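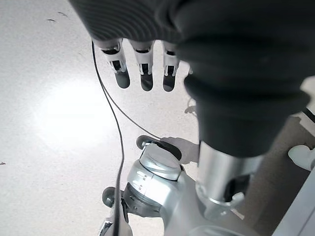

What is the Marnness workshop releasing?
A set of free build notes for fitting, wiring and covering the arms and hands of a humanoid robot, written for people who work at home or in a shared shop.

STOSONVILLE – The Marnness shared workshop announced in April that the notes from its humanoid arm and hand build, known to members as Plundance, are now open to the public. The notes run to 165 pages and cover bench setup, cable routing, hand fitting, sleeve sewing and the first handling trials. They may be copied and changed by anyone, provided that changes are marked.

Plundance began as an evening project at the Eskildsen building, where Marnness has kept its benches since it opened. A total of 28 members took part over two winters. Most had no background in robotics. The group included two sewing hobbyists, a retired pipefitter and several people who had built little more than a bookshelf before joining.

"We wanted notes that a careful person could follow on a kitchen table," said Kristine Tagle, project lead for Plundance. "A great deal of what is written on this subject assumes a machine shop and a full-time staff. Our members have a few hours after dinner and a shelf to store things on."

The longest chapter deals with cables. Early in the project, the group lost several weeks to wires that pulled tight when an elbow was bent. The notes now ask builders to move each joint by hand through its full range before any cable is tied down, and to leave a loop at the wrist and another at the elbow. Cable lengths are given in a table at the back, along with a blank copy for builders whose arms differ from the Marnness layout.

Posture checks come next. Builders are asked to stand the robot upright with both feet side by side, hold the arms away from the body, open the hands and look down over the chest for cables that stray across a joint. The check is repeated at the start of every work session, and the results are entered in the build log. 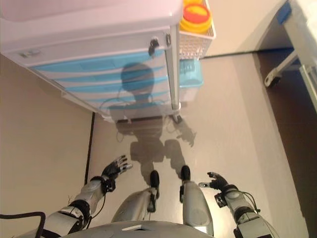

Handling Trials

The final chapter describes 400 grasp attempts with everyday containers, carried out in sets of 20. Builders are advised to start with upright bottles on a smooth, level surface and to change one setting at a time. Marnness has published the full trial log, including the failed attempts and the comments members wrote beside them.

Fabric coverings receive a section of their own. Ribbed knit was chosen for the Plundance hands after woven cloth bunched at the knuckles – a finding the sewing members had predicted at the outset. Patterns are supplied in two sizes, and the fingertip pads are left bare.

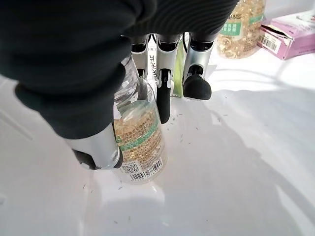 A fabric-covered hand grips a clear plastic bottle at the Plundance build.

Availability

Printed copies of the notes may be read at the front desk of the Eskildsen building or borrowed by members for two weeks. Visitors are welcome on open evenings from 6:30 p.m. and should wear closed shoes on the workshop floor. Corrections and questions may be left at the desk, marked for the attention of Kristine Tagle. A second part of the notes, covering the wheeled base, is in preparation.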